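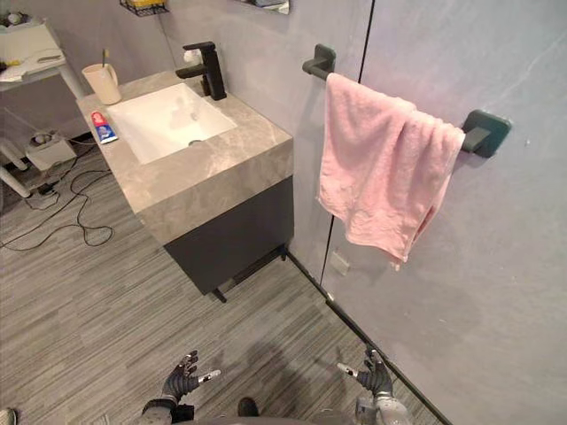 Berdale reckons the mug by the tap should be the very last thing to go back, after the bowl, the tap and the top have all had their turn, because otherwise you end up wiping round it and leaving a ring. We agree completely, and the order of this section has been changed to suit!

Section 4. Everyday care of your basin, tap and worktop

The Lutemia range is made to be used every day, by people in a hurry, with toothpaste on their chins. It doesn't need special products and it doesn't need an afternoon. What it does like is a little and often. The steps in this section cover the daily wipe, the weekly clean, the towel bar, and how to set everything out again so that it stays pleasant for longer than five minutes.

If you haven't yet finished section 3 (fixing and sealing), go back and do that first. Fresh sealant must be left for 34 hours before any water goes near it, and that includes a quick rinse of your hands.

4.1 What you will need

Two soft cloths, one for washing and one for drying
A small bowl of warm water
Mild washing-up liquid
An old toothbrush with soft bristles (mark the handle with tape so that it never finds its way back into the mug)
White vinegar, for the basin only
A dry hand towel

Caution: Do not use scouring powder, bleach cream, wire wool or the rough side of a washing-up sponge on any part of the unit. Matt black finishes show scratches very clearly and they cannot be polished out.

4.2 The daily wipe

This is the one that makes all the difference, and it's quick enough to do while the kettle boils.

1. Run the tap for a moment and swill round the bowl with your hand. Toothpaste comes away easily while it is fresh and sets like plaster once it isn't.

2. Dry the tap from the top downwards with a soft cloth. Go under the spout as well, where the last drip hangs.

3. Wipe the worktop from the back to the front and finish along the front edge.

4. Put the cap back on the toothpaste.

Note: Step 2 is worth doing even if you skip the others. Most white spotting on a black tap is simply water that was left to dry there.

4.3 The weekly clean

1. Clear the worktop. Lift everything off, including whatever lives behind the tap. A folded towel on the floor or a tray on a stool is a good place for it all. Please don't balance things on the rim of the basin.

2. Mix one small squirt of washing-up liquid into the bowl of warm water. You want it slippery, with hardly any bubbles, or you'll be rinsing all morning.

3. Wet the first cloth, wring it out well and wash the worktop. Grey marble-look tops are very forgiving and will happily hide a dull film for weeks, so crouch down and look along the surface with the light behind it. Any patch that looks cloudy needs a second pass.

4. Work the cloth into the line where the basin meets the top. If there is a greyish build-up, use the old toothbrush, holding it almost flat and brushing along the joint. Brushing across it can lift the edge of the sealant.

5. Wash the inside of the basin, beginning at the rim and ending at the drain. The rounded inner corners are lovely to clean, as the cloth just follows them round. Give the bottom a little extra, especially the slope down to the drain, which is where soap tends to settle.

6. Clean around the drain with the old toothbrush. If you find a chalky ring, go to 4.4 before rinsing.

7. Wash the tap with the soapy cloth. Fold the cloth into a strip, pass it behind the body and draw it from side to side, rather like drying your back after a bath. This reaches the side you never see, and there is nearly always something there.

8. Rinse the cloth thoroughly and go over everything again with clean water.

9. Dry all of it with the second cloth. Leave the worktop bare for a few minutes before you put anything back.

Caution: Never spray cleaner straight on to the tap. It runs down behind the lever and sits there. Put it on the cloth.

4.4 Chalk marks and toothpaste marks

For chalk in the basin, soak a piece of kitchen paper in white vinegar and lay it over the mark. Leave it for 20 minutes, lift it off, brush gently and rinse with plenty of water. Stubborn rings may want two goes, on different days.

Keep the vinegar inside the bowl! It must not touch the tap, the metal of the drain or the worktop. If you do splash some, rinse it off straight away and dry the spot.

Dried toothpaste on the worktop should be softened and never scraped. Lay a warm, wet cloth over it, go and do something else, and come back when it will wipe away. Whitening pastes and charcoal pastes deserve more care than the ordinary sort. A blob of charcoal paste left overnight can leave a shadow on paler tops, and though we have yet to meet one that wouldn't shift in the end, it takes patience.

4.5 The cabinet front

The handleless fronts on Lutemia cabinets are opened by hand along the edge, so that is where fingermarks gather.

1. Dust the front with a dry cloth first. Wiping dust with a wet cloth on a charcoal finish gives you streaks, and you'll have to start again.

2. Wipe with a barely damp cloth, top to bottom.

3. Dry in the same direction.

4. Run the cloth along the bottom edge. Drips travel down the front and hang there.

The cabinet stands on short legs, so the floor beneath it needs a look too. A flat mop head or a duster on a stick will go under nicely. A hand will go under as well, but you may not enjoy what it meets. Once a month, while you are down there, check that each leg is still resting firmly on the floor. If one turns freely, see 3.7 for how to level the unit.

Note: After mopping, dry the floor under the cabinet as well as you can. Damp trapped in that gap is slow to clear.

4.6 The towel bar

The bar is meant for towels and nothing heavier. It isn't a grab rail, and it should never be used to steady yourself or to hang a bag of wet swimming things.

1. Take the towel off and give it a good shake, preferably out of a window.

2. Wipe the bar with a damp cloth, then the two square brackets. Fluff collects on the top of each bracket and where the bar goes into it.

3. Hold the bar in the middle and try it gently up and down. There should be no movement at all. If there is, tighten the small screw under each bracket with the key supplied (part 634 in the fixings bag). A quarter turn is usually plenty.

4. Dry the bar before the towel goes back on.

5. Hang the towel in a single layer if it's small enough, or folded once lengthways if it isn't. Spread it out along the bar. A bunched towel dries on the outside and stays damp in the folds, and that's how you get the musty smell.

There is a long-running disagreement in our workshop over whether a towel has to hang level. It doesn't. A towel with one end lower than the other dries just as well, provided the creases are opened out and the low corner is clear of the floor. Loose threads are best snipped with scissors, because a good pull will only give you a longer one.

Note: Bright new towels, pinks and reds above all, should be washed on their own a couple of times before they hang on a pale wall. Damp dye can mark paint.

4.7 Setting everything out again

Now the enjoyable bit! A clean worktop can take very little and look wonderful, and it will be much easier to wipe tomorrow.

1. Check that the top is dry, back corners included.

2. Wash the toothbrush mug before it comes back. An ordinary drinking mug does this job beautifully: it's heavy enough not to tip, it goes in with the washing-up, and the handle makes it easy to move out of the way. Look inside first. The sludge at the bottom is a mixture of water and old paste and wants hot soapy water.

3. Dry the bottom of the mug. If yours has an unglazed foot, put a small felt pad or a cork disc beneath it so that it can't scuff the top.

4. Place the mug in a back corner, well out of reach of elbows, with the handle turned towards the hand that will pick it up.

5. Rinse the toothbrush, shake it hard and stand it in the mug with the bristles up.

6. Wipe the toothpaste tube, paying attention to the threads under the cap. Lay it along one side of the worktop where it won't roll or slide into the bowl. If it always seems to ooze, try standing it on its cap in the mug, so long as there's room for the brush to keep to itself.

7. Leave the space around the base of the tap as open as you can. Small pots and soaps tucked in close to it catch every drip, and they're the first thing to grow a ring underneath.

Tip: In a shared bathroom, one mug for each person is far more peaceful than one big one. Qiu and Hamitura mugs from the accessories list both have a smooth glazed base and need no pad.

4.8 When to look more closely

Each September, or whenever you change the clocks if that's easier to remember, set aside a little longer and check the following.

The sealant around the basin and along the wall. It should be smooth and unbroken. Small gaps can be touched up using the method in 3.5.

The tap lever. It should move easily and stay where you leave it. A stiff lever is covered in section 6.

The drain. Fill the basin a third full and let it go. If the water lingers, clean the trap as described in 5.2.

Inside the cabinet. Empty it, feel along the pipework with a dry piece of kitchen paper and look for any damp spots on it.

Caution: If you find water inside the cabinet, turn off the supply at the isolating valve before you do anything else. Do not tighten plastic nuts with a spanner. Hand tight is correct, and section 5 begins with a drawing of which nut is which.

Section 4 last revised October 7, 2023. Continue to section 5, Waste and trap.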